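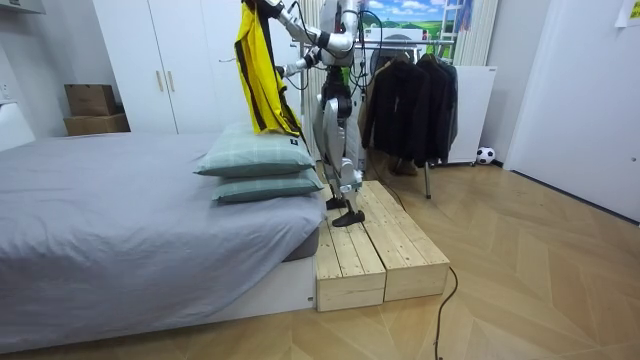
Yellow garment with black trim, held up by the bed before folding.

1/ Laundry thread, February 2023. One garment at a time, folded on the bed. The duvet gets pulled flat first, or every crease underneath ends up in the fold.

2/ Hold the piece by the upper part and let it hang lengthwise. Gravity does most of the straightening. Check that the trim runs straight down both edges before laying it out.

3/ Contrast trim is a useful guide. Match edge to edge, then fold in thirds. Plain gray shirts take me longer.

4/ Pillows stay stacked at one corner. The rest of the mattress is work surface.

5/ Finished width is 12 inches, to suit the Jalside drawer. Anything wider catches on the runner.

6/ Pine step is unfinished. It needs sanding before bare feet or knitwear go near it. Next thread: socks.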